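Home News Press Releases Events Media Contacts

Brakholm Library Service Extends Bag Lending to All Branches

BRAKHOLM, March 31, 2025 - The Brakholm Library Service will offer its bag lending program at every branch in the district, following a trial at the Litby and Gerdale libraries that began in December.

Under the program, any cardholder may borrow a reusable bag at the circulation desk and return it at any branch within six weeks. There is no charge and no separate registration. Bags are checked out on the same card as books and other materials, and late returns carry no fine.

Patrons borrowed bags 1,376 times during the trial, with Litby accounting for 777 of those loans. The library service stopped handing out plastic bags at both locations when the trial opened and will do so at the remaining branches as stock arrives.

"People come in for one book and leave with nine," said Ulla Koskela, Director of Branch Services. "We wanted them to have a way to get those books home in the rain, and we wanted to stop buying plastic to do it. The response in Gerdale was stronger than we had planned for, and we ran short twice."

The expansion is supported by a grant of $2,497 from the Schouten Fund for Local Reading, which will pay for new bags, repairs and laundering.
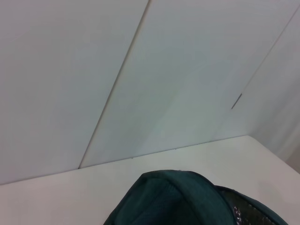 Each branch will receive a starting supply of 100 bags. Branch managers may request more after the first two months, depending on demand. Worn bags will be mended where possible - the Litby branch already holds a monthly sewing hour open to the public.

"Our patrons asked for sturdier handles and a smaller size for children, and both requests are reflected in the new order," said Jianguo Liang, manager of the Litby branch.

Patrons who wish to donate clean fabric bags in good condition may leave them at any circulation desk during opening hours. Paper and plastic bags cannot be accepted.

Media contact: Femke Van Leeuwen, Communications Office, Brakholm Library Service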